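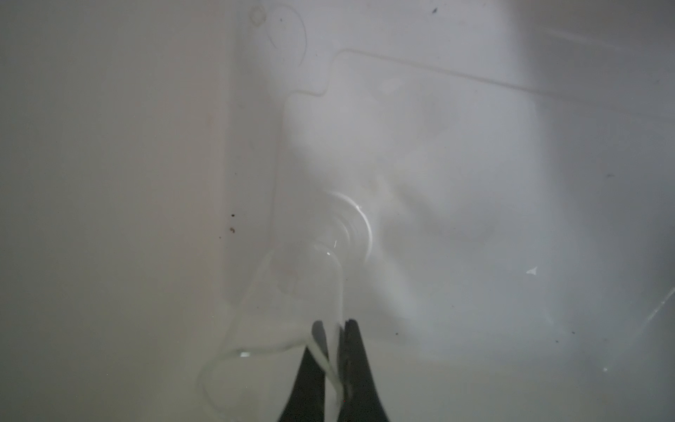
Drinking glass in the fingers, tilted.

I've had the Jivgate two-arm kit on trial since June, and people keep asking how I set up a tidy-the-table job. Dead easy, promise!

1. Clamp both arms to the front rail and check the lights. Leave a bit of slack in the cables (I didn't, the first time).

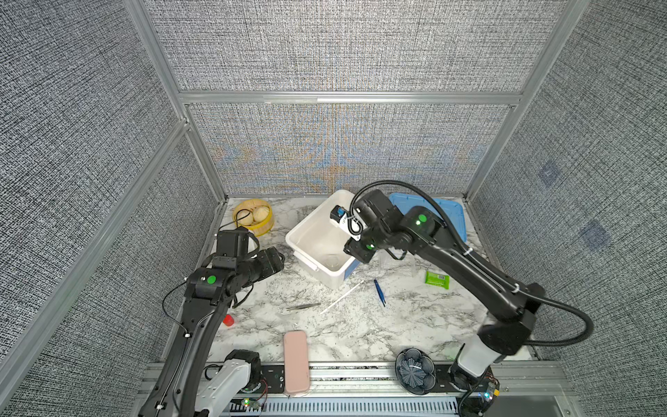 2. Put your bin in the middle, towards the back, and spread small bits out in front. Tweezers are a great test – thin, shiny and a proper pain to pick up. Start with two or three things.
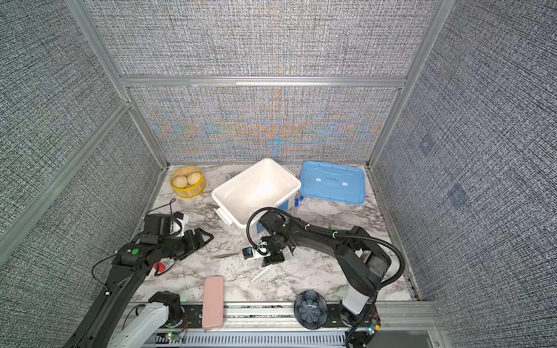 Keep the speed at 4 while you're learning; I only went up to 6 once I trusted it.

3. Switch to the wrist view and line the fingers up with the rim of whatever you're after. Go in slowly!
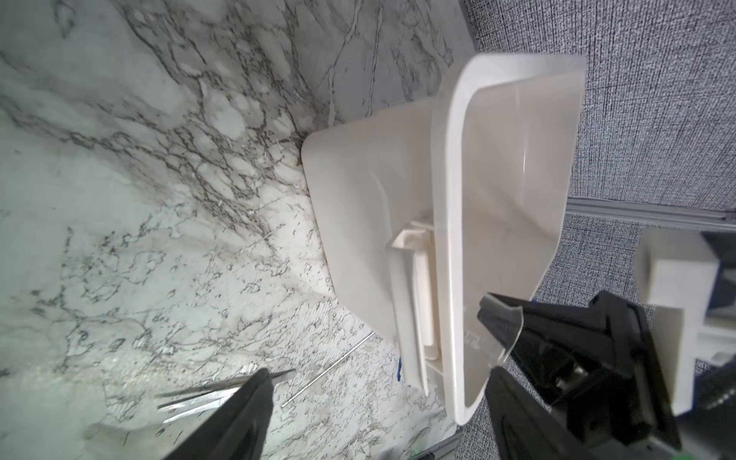 4. Save the run and play it back
Give it a name you'll remember, then press play and keep your hands clear.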